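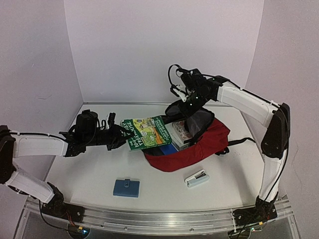
Two-arm packing cell with a backpack, a book, a wallet and a stapler. Photo: Ekene Tijani. Free to reuse with credit.

Two-arm packing cell

A two-arm packing cell is a workstation where a pair of small robot arms share one table and put mixed items into a bag or box. I'm writing this entry for the workplace automation section because I spent years packing by hand at Plemirska, a company that puts together school and office kits, and I now look after the cells there. The editors let contributors write in the first person, so you're getting it the way I'd tell it over lunch! Terms used on our floor may be different from the ones used on yours.

Also called: twin-arm cell, bag cell, "the booth" (Plemirska)
Related entries: Kitting; Pick and place; Teach by hand; Soft goods handling; Job rotation

What the work is

Kitting means gathering different things that belong together and packing them as one unit. A kit might be a backpack with books, a wallet and a stapler in it, or a welcome bag for somebody's first day at a new office. Packing the same carton over and over is an old job for machines and they've been good at it for ages. Bags are another story. A backpack has no fixed shape, it slumps one way on one pass and another way on the next, and the lining likes to fold over right where you want to put something.

People deal with this without thinking. You hold the mouth of the bag open with one hand and slide the book in with the other, and if the lining catches you give it a little shake. (I did it for so long that I still do it with grocery bags.) That's the reason for having two arms. One can see to the fabric while the other handles the item, and splitting the job that way is most of what a cell like this has to learn.

Layout

The usual cell is a plain white tabletop with pale walls on three sides and the fourth side left open for the person working it. The arms stand on their bases at the two near corners, both on one metal rail along the near edge, and they reach inward over the middle of the table. Each arm ends in a gripper with pointed fingers, like the one holding the green book by its left edge in Ekene's photo.

The plain background helps the vision software, which has an easier time with a red bag against white than with a red bag against a shelf full of other bags. It also means the booth is a dull thing to look at all day. Hauwa Ugwu, who ran the first cell on our evening shift, asked for a window in the back panel and was turned down, and I think she still brings it up at every meeting. I'm with her on that.

Cables run along the outside of the arms on our type, which looks untidy but makes them easy to check. You get into the habit of running your eye over the clips before you start.

How a task is set up

There are two common ways to get a cell doing something useful. The first is to write out positions, step by step, which suits rigid parts that arrive in the same place every time. It was a disaster with our backpacks. The second is teaching by demonstration, where a person guides the arms through the job many times over and the software builds a model from the recordings. Our cells use the second way. The software we have is called Skarnia, and its main screen shows you the recordings in a long list that you can play back, keep or throw out.

Uchenna Okafor did our first set. She recorded 964 passes of bag packing, changing where the bag lay and which items went in, and she'll tell you that the hard part was staying sloppy. After a week your hands get neat, you put the bag down square, you turn every book face up, and then the cell only knows how to handle neat things. So she started tossing the items onto the table from a step back. A stapler on its side is a good thing to have in a recording! So is a book that's tilted halfway across the opening.

Good recordings also include mistakes and the fix for them. If the book snags on the lining, you don't stop and delete the pass, you back off, move the fabric and carry on, and that recovery goes in with the rest.

What changes for the people

This is the part I get asked about the most, usually by people whose own workplace has just had a delivery of large crates.

At Plemirska the packing line had 50 people before the cells came in, and no one was let go over them. I want to be fair about that, though, because it took a fight. The first plan had the evening shift shrinking by not replacing anyone who left, and Bukola Briggs, our shop steward, got it changed so that every cell had a named operator at packer's pay plus a step. The agreement was signed in September and it's still pinned up by the time clock. Other places have gone differently. A friend at the Mirberg warehouse saw her line cut down and the leftover work made faster, with the same kind of machine we have.

The work itself moved around. Here is how it looks on our floor, as best I can sort it:

Lifting and repeating. Less of it for sure. My wrists stopped waking me up at night, and I'd forgotten that wasn't normal.

Watching. A lot more of it. An operator minds 2 cells in a shift, and you'd be surprised how tired you get from looking at something that mostly goes fine. We rotate off after each break now.

Judgment. This moved from the hands to the setup. You decide which items are fit for the cell and which stay with the hand packers. Anything floppy and small stays with us, and so does glass.

Talk. The old line was loud and friendly, with people on both sides of the belt. The booths face away from each other, and several people (me included) missed the chatter more than we thought we would. We had the second row turned around so operators face each other across the aisle, which cost next to nothing and did more for the mood than the new break room.

Pay and titles. "Cell operator" pays better than "packer," but the training was offered on day shift only at first, so parents and second-job folks on evenings were left behind. That has been fixed. It should have been fixed before it started.

Speed and quality

I'd warn anyone off judging a packing cell by its pace. Ours are slower than a decent packer on bags, plain and simple. They earn their keep by running through the dull part of the evening on mixed orders that used to pile up for the morning crew. Femi Nwachukwu, who plans our orders, treats them as a steady trickle and never counts on them for a rush.

Common faults, in the order I run into them: lining folded over the opening, strap trapped under the bag, book gripped too near the corner so it swings, and flat items hidden under bigger ones. A trapped strap is the sneaky one because the whole bag shifts when an arm pulls at it. You clear it by hand with the cell paused.

Safety habits

Arms this size are light, but they have pinch points at the elbow and the gripper, and sleeves are what they catch. We pause the cell before reaching in, every time, including for the quick things. Lanyards come off. Hair goes up. New operators spend 5 shifts paired with somebody before they run a cell alone, and I wouldn't want it any shorter.

Names and usage

"Cell" comes from factory talk for a group of machines set up around one job. Older hands at our place say "station." The Ogunleye training handbook, which we used before we wrote our own, says "bimanual workstation," and I have never heard a living person say that out loud on a shop floor. "Booth" started with us because of the three walls, and it seems to have traveled, as Mirberg people say it too.

See also

Hand packing; Line balancing; Operator pay grades; Repetitive strain; Shift handover notes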